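Cutting mat for a shared table, worth going big?
Sewing and Quilting > Tools

rayele60
So my old mat finally warped (left it in the car in July, yes I know, lecture me later) and I'm shopping for a new one. I do mostly quilt blocks and the odd tote bag. I've got my eye on one of the big Girutmont ones but it's a lot of money for something I'm going to slice up for a living. Do I go huge, or get a small one and keep sliding the fabric around?

nivaldo_a
Go huge! I fought with a little one for years and every long strip came out with a bend in it where I'd shifted the fabric. Got a big one last November and my borders finally lie flat. My table disappeared under it but who cares, I don't eat there.

pinsandcoffee
Gonna disagree with nivaldo. Big mats are a pain to store. You can't roll them, you can't lean them against a wall for long, and if you don't have a table that stays put you end up sliding it under the bed with the dust bunnies. I have 2 medium ones and butt them together when I need the length. Works fine for me.

nivaldo_a
Butting them together is how you get a nick in the blade right at the seam, ask me how I know

pinsandcoffee
Then lift your cutter at the seam lol. I've been doing it forever.

A_Holanda
Whatever size you get, don't cut in the same spot every time. I turn mine a quarter turn whenever I put in a new blade and it wears a lot more evenly. Also an old eraser picks the fuzz out of the grooves.

rayele60
Ooh the eraser thing is new to me, thank you! What about color? The Zunivby ones come in pink and gray and I'm weak.

A_Holanda
Pink is cute until you're cutting pink fabric on it. I've stuck with green and it's easy on my eyes at night. Green on a light wood table, same as this:

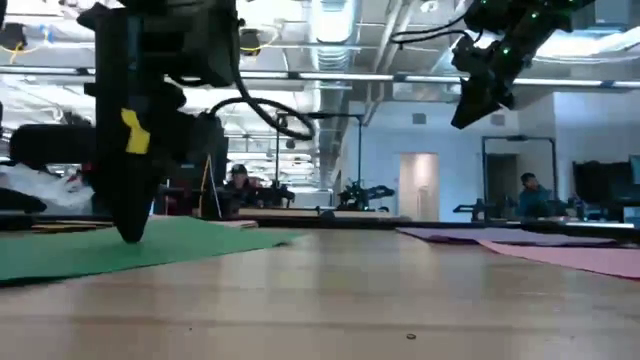
Green mat, light wood tabletop

pinsandcoffee
OK we agree on green at least. Gray gets lost under half my stash.

nivaldo_a
I like my gray one. You just need a decent lamp over it.

pinsandcoffee
Of course you do.

arlindo_v
Quick one from a guy who mostly does leather: check the table too. If it has any dip in it, the mat will settle into the dip and your ruler will rock. I put a straightedge across mine before I buy anything that's supposed to lie flat.

rayele60
Just checked and mine has a dip right in the middle, ugh. OK, medium mat for now, green, and I'm keeping it out of the car. Anybody have a rotary cutter they love? My Sornby keeps popping open on me.

nivaldo_a
New thread for that one please, or we'll be here till 2 in the morning.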